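Moradi Road Public School
School Council: Minutes of the General Meeting
February 19, 2020, in the library

Chair: Niloufar Kordestani
Minutes: Nazanin Soltani, again

Meeting opened once enough adult-sized chairs had been found. Apologies were received from the usual people and accepted in the usual way.

1. Previous minutes
Accepted, with one correction. The word "heated" in item 4 is to read "lively".

2. Pickup zone
The principal reported that the new pickup zone on Bivby Street is working well, apart from the parents. Cars are still stopping across the staff driveway with their hazard lights on, apparently in the belief that this makes them invisible. A parent asked whether the zone could be made longer. The principal has asked the city, and the city has asked for a map. The map has been sent twice.
Action: Niloufar to write to the city and attach the map.

3. Bell times
The board proposes to start the school day ten minutes earlier from September so that the Gavero bus can finish its second run on time. Parents whose children ride the bus were in favour. Parents whose children walk wished to know why the bus was in charge. Discussion was lively (see item 1). The board's survey closes at the end of the month, and paper copies are at the office.

4. Book fair
The fair took in $559, of which the school keeps a share in books. The grade two classes have asked for sharks. The librarian would like it recorded that there are already plenty of sharks.

5. Lost property
The rack outside the gym has fallen over under its own weight. Moved that unlabelled items be given away at the end of each term. An amendment to exempt "good mittens" was defeated after no one could define one. Carried.

6. Classroom storage
Council approved up to $200 for lidded boxes for the junior rooms, to go under the benches where the cardboard ones have been collapsing. Colour was discussed for longer than the minutes need to show. Clear was proposed, then withdrawn when the teachers said they would prefer not to see it all.
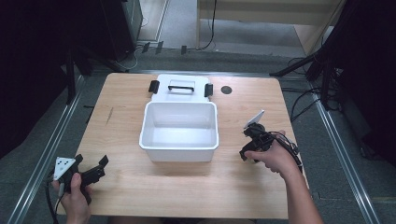

7. Grade six trip to Forkerex
The science centre has 50 places on the morning we want and is holding them until the deposit arrives. Two more parents are needed to supervise. Several people present became interested in their phones. Consent forms go home next week and should come back signed, preferably by a parent. One of last year's was signed "Mum" in purple marker and is still under review.
Action: Nazanin to send a reminder to families.

8. Other business
The kettle in the staff kitchen is not to be used at the same time as the photocopier. This is now a rule.

Meeting closed when the lights, which are on a timer, went out. Next meeting same place, date to be confirmed by email.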